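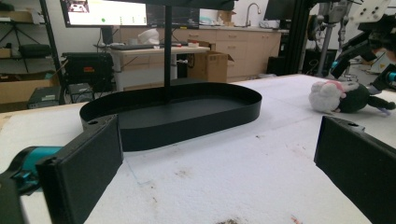 Mine has lasted four winters and the zip still runs like new, according to a customer from Bakcombe who wrote to me last week, and she wanted to know if I could get her the same one in a longer length. I can! It has taken me ages to persuade the mill, but the Tundwood walking coat now comes in two lengths, regular and long, and both are on the shelf as I type.

Tundwood Waxed Walking Coat
Colours: moss, navy
Sizes: 8 to 22
Price: £287, postage included

I've sold a fair few coats over the years and this is the one I wear myself, mostly up on the tops behind Erdale where the wind comes at you sideways. The cotton is a proper heavy one and feels a bit stiff out of the parcel (don't panic, give it a fortnight of dog walks and it'll start to hang nicely). The lining is brushed check, warm but not bulky, and I can get a thick jumper under my usual size without feeling like a stuffed cushion.

Pockets! There are big ones at the front with a flap, a pair behind them for cold hands, and a zipped one inside that takes a map or a phone. I did ask for a poacher's pocket as well and lost that argument, so if you're after one, have a look at the Tierney jacket instead. It's shorter and a touch lighter, and I'd pick it for driving or for spring.

The long version comes to just below my knee and has a popper vent at the back, so you can climb a stile in it. I'm fairly tall. If you're on the shorter side I'd go for the regular, or ring me and we'll get the tape measure out.

Please don't put it in the washing machine. Sponge it down with cold water, hang it somewhere airy and rewax it once a year. I do mine in November, when the kitchen's warm enough to soften the wax. A 200 ml tin does one coat with a bit left over for the cuffs, and you can add one to your order at the till.

Navy in size 14 long has sold out and more are on the way. Exchanges are free within the UK, just pop the form back in the bag.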